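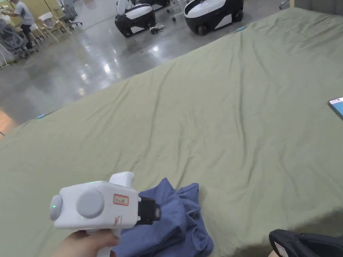
To: Tetby Home and Linen list
From: Rónán Scanlon
Date: 07/05/2026
Subject: Re: Sheets that won't stay smooth

Hello Mrs Ó Gríofa, and hello everyone else who has been following along,

Thank you for such a lovely long letter, and please don't apologise for the length of it. I'm the last person who could complain about that, as the archives will show.

You wrote:

> We have a big bed in the back room now, and I have put a green
> fitted sheet on it which I was very pleased with in the shop. It
> comes out of the dryer looking like a road map and goes onto the
> bed the same way. My sister says to iron it, but I am not ironing
> a sheet that size at my age! Also, what do the rest of you do for
> folding? I have been using the bed as my folding table and I
> can't decide whether this is clever or whether I am just making
> more creases for myself. The blue things are the worst, they end
> up in a heap and stay there until bedtime.

On the folding first, I think it's clever, and I've done it for years. A bed is the biggest flat surface most of us own and it's a good deal kinder on the back than the floor. My own habit is to make the bed properly before the basket goes anywhere near it, and then to fold from the foot end, standing up, with the finished piles going toward the pillows. If I start in the middle I end up leaning on everything, and that's where half my creases come from.

As for the heap – well, I know that heap. What helped me was picking up one piece at a time by its edge and following the edge along until I came to a corner, instead of grabbing it by the middle and shaking it about. Once you've got two corners in your hands the rest of the cloth hangs down and more or less sorts itself out. With the softer things I lay them down with the long side toward me, smooth outward with the flat of my hand, and only then make the first fold. It sounds fussy when it's written down but it's quicker than doing it twice, and I have done it twice many times.

Now, the sheet. Those shallow little ridges that run on the diagonal usually come from pulling one corner down hard and then going around the bed in order. Try doing the two corners that are opposite each other first, then the other two, and leave the long sides until the end. I also take mine out of the dryer while there's still a touch of damp in it, put it straight on the bed and run my hands from the centre out to the edges. By the time I've had a cup of tea it has dried fairly flat. Not hotel flat, mind you, but I've never had a guest bring it up.

Do check the label as well, if you haven't cut it off. My Aka sheets (100 per cent cotton, bought last January) crease if you so much as look at them, while the older Clikgate set from the cottage has been through the wash more times than I could tell you and hardly marks at all. The Aka ones are a 400 thread count and I'd assumed the higher number would behave better, but in my house it's been the other way around. I'd be very glad to hear if anyone has found differently, as I'm thinking of replacing the grey ones before winter and would like to choose the right colour and the right cloth in the same trip for once.

I wouldn't iron it either, by the way. Your sister is welcome to come and do mine!

One more thing while I'm here: somebody asked about the drying rack pattern and I said I'd dig it out. It's in message 334 in the archive, with the measurements in the second half. The dowels want to be 20 inches long, and please ignore the shorter length I gave the first time.

Warm regards to all,
Rónán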